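Rustelcombe market to weigh packed meat by net contents

Traders selling pre-packed food at Rustelcombe covered market must show the net weight of the contents on every container from December, the market office has confirmed. The container, lid and any absorbent pad are to be excluded.

The rule covers raw meat, fish and cooked dishes packed on the premises. Goods weighed in front of the customer are exempt. Labels must give the weight in grams, with figures at least 4 mm high.

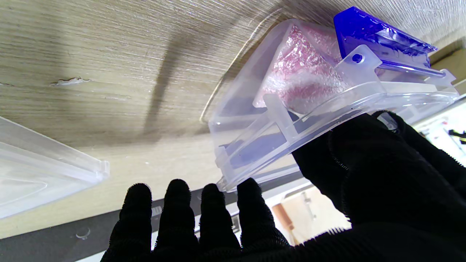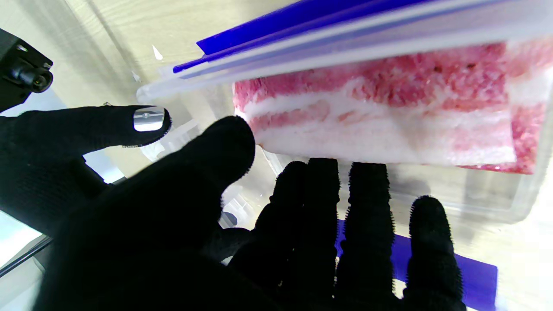
Raw pork belly in a clear plastic container.
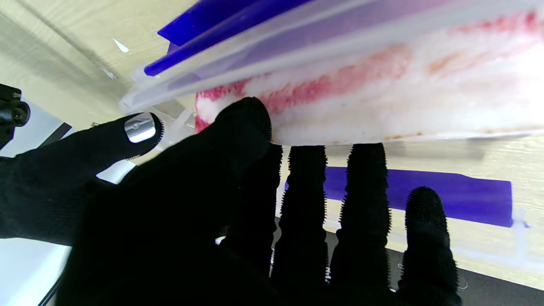 Inspections will be made without notice and will use a sample of 20 packs per stall. A stall with more than one short pack will be re-tested the following Saturday.

Raquel Henriques, who manages the market, said the previous rule allowed a fixed deduction for packaging, whatever its size. "A deep tray and a shallow one were treated the same. Scales with a tare button deal with that," she said.

A trial last spring checked almost 1,000 packs. Of these, 264 were labelled with the gross weight.

Horácio Coelho of Katiyar, a butcher's stall in the east aisle, said he would need to replace one label printer. The market office will lend scales to stalls on request.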